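Subject: Re: Seed swap leftovers and the Farside milkweed
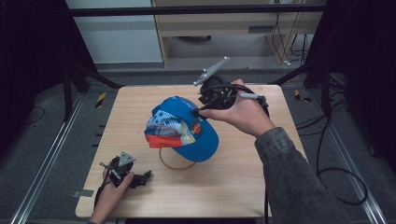
Do milkweed seeds need a cold spell before I sow them?

Most of ours do, and the easy way is to mix them with damp sand, put them in a bag in the fridge for 30 days, and sow when the nights warm up. Or sow them outside in fall and let winter handle it.

OK, that one has come in so many times since the swap that I'm putting it at the top so people can stop scrolling there if that's all they wanted. The rest of this is for the Farside crew and whoever else is curious.

On June 23, 2022, Nandini Reddy wrote:

> Hi all,
> I still have a shoebox of envelopes from the April swap, mostly
> showy milkweed and blanketflower, and a few with no label at all.
> Does anyone want them before I start giving them to my neighbors?
> Also, I walked the Farside plot yesterday and the milkweed on the
> creek side looks pretty sad. Yellow lower leaves, and lots of orange
> aphids. The stuff up by the fence looks fine. Are we supposed to be
> spraying those? And is anybody still watering? The hose was coiled
> up and the timer was off.
> Nandini

Hi Nandini, and thanks for walking it! I hadn't been out there in a while and was feeling guilty.

First, the envelopes. Yes please to the blanketflower, I'll take as much as you can spare. Mine came up thin this year and I have a bare strip along the driveway that I swore would be full by now (it is full, of bindweed). The unlabeled ones I'd be careful with. Somebody brought in a jar of what they called prairie coneflower a few years back and three of us spent the next two summers pulling out something that was definitely not prairie coneflower. If you can spread a few on a white plate and email me a close-up I'll take a guess, but if I can't tell, I'd grow them in a pot first and see what they turn into.

Now the milkweed. Please don't spray! Those orange ones are oleander aphids and they look awful and the plants mostly shrug them off. If they really bug you, a hard squirt from the hose knocks them down, but check for eggs and little caterpillars before you do it. The eggs are tiny and cream colored and usually on the underside of the leaf, one at a time. I've blasted a few by accident over the years and felt terrible about it every time.

The yellow leaves worry me more than the aphids do. The creek side is heavy clay and it stays soggy much longer than the fence side, and my bet is that those plants are getting too much water. That's partly my doing. I set the timer to run every other day back when we put the plugs in, and I never changed it once they took hold. I did finally shut it off and coil the hose, so that's your mystery solved, and I should have said so here. Let's leave it off for now and see how they look in a couple of weeks. If the fence plants start to droop in the morning (afternoon droop doesn't count, everything droops in the afternoon) then someone can give them a slow soak by hand.

We put in 55 plugs on that side and I'd be happy if half of them made it to a second year. Milkweed sulks. The first summer it does next to nothing on top because it's busy making roots, and then you get this big rush the year after. My own patch on Kobzar Lane looked like a row of dead sticks until I'd just about given up and was going to put in beans.

A couple of other things while I'm typing:

The Dalten lot people got back to me. They're fine with us sowing the back slope in the fall as long as we keep the path clear and don't plant anything over knee height near the driveway. So no sunflowers at that end, sorry, I know some of you had plans. I was thinking blue grama and purple prairie clover, with some penstemon up top where it drains. It's roughly 2,000 square feet if you don't count the rocky bit, so we're going to need a lot more grass seed than we've got in the cupboard. If your grama sets seed this year, please save it! Paper bags, not plastic, mine went moldy last time.

Jenero Nursery is still giving us 10 percent off if you mention the list at the register. They had nice looking desert four o'clock when I was in, and some little bluestem in the small pots that was root bound but would probably be OK if you tease it apart. I'd skip the salvia, it was labeled native and it isn't native to anywhere near us. I did mention it to the kid at the counter, who was very polite and clearly had no idea what I was on about.

And does anyone have the long-handled weeder with the green tape on it? I lent it out at the Farside planting and I can't for the life of me remember to whom. No hurry, but the bindweed is winning.

Nandini, I can come by for the seeds any evening, or just leave them on the porch if that's easier. I'll bring you some of the chocolate flower I promised, it finally has enough root to dig.

Has anybody seen a monarch yet? I've had queens and a couple of swallowtails but that's it so far.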